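Print this page | E-mail this page

Ticket 713 – Darkero gripper kit, fingers lose thin items after closing
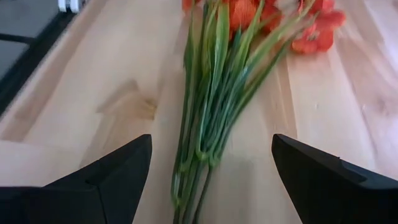
Opened by: Mohcine Naciri
Product: Darkero two-finger kit with wrist camera, rental plan
Site: Urnidbridge workshop
Priority: normal
Status: waiting for customer

Mohcine Naciri wrote:

Good morning. We rent your kit since April and we are in general satisfied with it. We are testing it for a customer who prepares table decorations, so our items are artificial flowers, in bundles and also single. With the thick items we have no difficulty. With the flower stems we have the following problem.

The arm goes down over the stems, the fingers close, and the controller reports "object held". Then the arm goes up and the bundle turns between the fingers. The heads are heavier than the stem ends, so the flowers hang down and in the worst case they slide out. In the last test series it happened 6 times before lunch and then I stopped the series.

What I have already tried:
– I raised the grip force from the default to the next level. The bundle turns less, but the plastic of the stems gets marks.
– I cleaned the fingers with a dry cloth.
– I repeated the finger calibration from the menu, as it is written in the manual. It finished without error.

My second question is about the camera. When the arm approaches, the flower heads are not sharp. The stems are good. Is it a setting?

Thank you for your help.

Brenda Aravena (support) wrote:

Hello Mohcine, thanks for the clear report. Please send me three things: the software version, the distance from the finger tips to the table at the moment of closing, and the place where you grip the bundle. Is it close to the stem ends or close to the heads?

Mohcine Naciri wrote:

The version is the one which was delivered, we did not update. The distance is about 3 mm. We grip near the ends of the stems, because there the bundle is narrow and the program finds it more easily. Higher up the stems open like a fan and the detection sometimes takes only a part of them.

Brenda Aravena wrote:

I think the grip point is the main cause. So far from the heads, the weight has a long lever and the flat finger surface can't stop the turning. Please do this in order:

1. Put the force back to default.
2. In the grasp menu, move the offset toward the heads in small steps. Stop when the lift is level.
3. Set "opening before approach" to maximum, so the fan of stems fits between the fingers.
4. Lower the arm speed for the last part of the approach. This should also help with the soft picture of the heads, if it comes from motion.

If it still turns, we have soft pads for the finger tips, made by Lins. They are not included in the rental plan. I can ask for a test pair.

Mohcine Naciri wrote:

I did the steps 1 to 4. The result is much better. With the new offset the bundle stays almost level, and at default force I find no new marks. The heads are also sharper with the slow approach, but the cycle is now longer and my colleague Pilar Domínguez, who must present the cycle time to the customer, is not happy with this.

One remaining problem: single stems. If only one stem is on the table, the controller reports "object held" also when the fingers are closed on nothing. I saw it three times.

Please send the test pads.

Brenda Aravena wrote:

Good to read. The pads will leave from our Gakomthorpe store and Horacio Acuña will write you with the shipping details. For the false report, please lower the value "minimum width" in the object check, first measure one stem with a caliper and then run the check with nothing between the fingers. Send me the log file of both runs. I leave the ticket open.

Print this page | E-mail this page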